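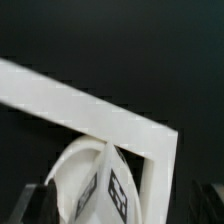 Monday, February 20, 2023

Woke before six and read the overnight news with the lights off. The two tankers are still anchored outside Dornero. The port authority says they are waiting on paperwork. The ministry says they are being held until the other side releases the fishing crews. Both statements came out within an hour of each other and I don't think either office had read the other one.

Got to the desk at eight. The Evgate talks were supposed to start again this morning and were put off until the afternoon, then until tomorrow. The delegation from the north stayed in the hotel. I called the press office twice and got the same sentence both times, that contacts are continuing at the technical level. I filed four paragraphs on that and the editor cut it to two.

The main point of dispute is still the inspection zone. Under the old agreement a ship could be stopped within 50 miles of the coast if there was a complaint on file. The new draft makes it 70, and drops the part about the complaint. The Simis government says it will not sign that. I read the draft again over lunch (egg sandwich, too much pepper) and I still can't tell who is supposed to do the inspecting. The annex that would say so hasn't been given to anyone outside the room.

In the afternoon there was a briefing on the second floor. It started late. Most of the questions were about sanctions and most of the answers were about patience. A reporter from the Schwaiger bulletin asked if there was any evidence for the sabotage claim and was told it would be shared with partners first. That was the only line worth writing down, so I used it at the top.

Took the tram home. The fuel price at the corner station has gone up again since Friday. The woman ahead of me in the bakery was blaming the tankers for it, and the man serving her said it was taxes.

Need to renew my press card before the end of February. Also the landlord about the radiator. Briefing tomorrow at ten, if they hold it.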